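Subject: [manip-users] Re: Open day at Sudport, what was shown on the Leltano table?
From: Efthymia Drakos
To: manip-users
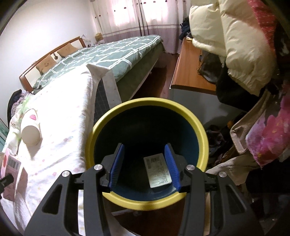
Hand-held gripper over the bin, small packet near the right pad.

Rafail Chatzigeorgiou wrote:

> I missed the open day in May and the program sheet is thin. It lists
> "Leltano: hand-held data collection, household pick and place" and
> "Fudex: sorting cell" and nothing else. Could someone who attended
> post what Leltano demonstrated? I am mostly interested in
>
> - whether the fingers were the old flat pads or the ribbed ones
> - how they handle small flat packets near a wall
> - whether Lui was running live or only replaying
>
> We have 400 recorded episodes with the flat pads and I would like to
> know if they are worth keeping before we order anything.
>
> Rafail

Rafail,

I was there from 10:30 until they closed the hall. Answers in your order, then some notes on Fudex.

Fingers. Ribbed, blue, on the black hand-held unit. You can see both pads in the picture, opened wide. The ribs are softer than I expected from the drawings that went around the list. I was allowed to press one and it gave under a thumb without much force. The linkage felt like the old one, and the person at the table told me the pads will bolt to the older arms with a new spacer. I did not see the spacer. Ask for the drawing before you order, since the last time they said this the holes were off.

Packets near a wall. This was most of the talk. Their household set is collected in ordinary lived-in rooms, with the furniture and clothes left where they are, and the bin task is the one they get the most questions on. A small packet in a deep, dark bin is a bad case for two reasons. The inside goes almost black on the far side, so the exposure is set by whatever is bright outside the rim. Also, one finger has to fit between the packet and the wall. Their operators are told to approach with the fingers fully open, stop above the packet, rotate the wrist until the pads line up with the short sides, and only then go down. If there is no room for the outer finger, they push the packet toward the middle with one pad and start again. The push stays in the episode and is labeled as part of the task.

I asked how often the push is needed. They had a count for one session only: 100 attempts, 4 of them dropped from the set because the packet ended up flat against the wall and could not be picked at all. No figure for the pushes. I would not read much into a single session, and they did not claim more for it.

Visitors could try the tool on a tray of packets on the demo table. I took 3 attempts to pick one up cleanly. The first two I closed too high and the pads slid off the top edge. The trigger has more travel than ours and the last part of it does nothing, which takes getting used to.

Lui. Both. The morning run was a replay on the bench arm and was announced as such. After lunch they ran the policy live on the same arm, with a plain open box in place of a bin. It picked packets from the middle of the box without trouble. When a visitor moved one into a corner, the arm hovered, went down, came back up and repeated this until the operator hit stop. They said corner cases are underrepresented in the training set. I have no reason to doubt that, but it was the case most of the audience had come to see.

Your 400 episodes. I put this to them without naming you. Their view is that flat-pad data is still usable for the approach, and that the contact part should be cut or given a separate tag. They have not tested a mix. If you have wrist camera video for all of it, I would keep it.

Fudex. The sorting cell was fenced and we watched from the walkway. Cartons only, all one size. It stopped twice while I was there, both times for a light curtain. The vendor talk covered cycle time and maintenance contracts, and I left before the end. If anyone stayed, please post.

Practical notes for the next one: the Sudport hall has no power outlets on the visitor side, and the sign-in desk wants the visit form on paper. Parking is behind the loading docks and the signs point to the wrong gate.

I have the handout from the Leltano talk as a scan, four pages. It covers the labeling scheme and the calibration steps, no drawings. Write to me off list if you want it, the attachment limit here is too small.

Efthymia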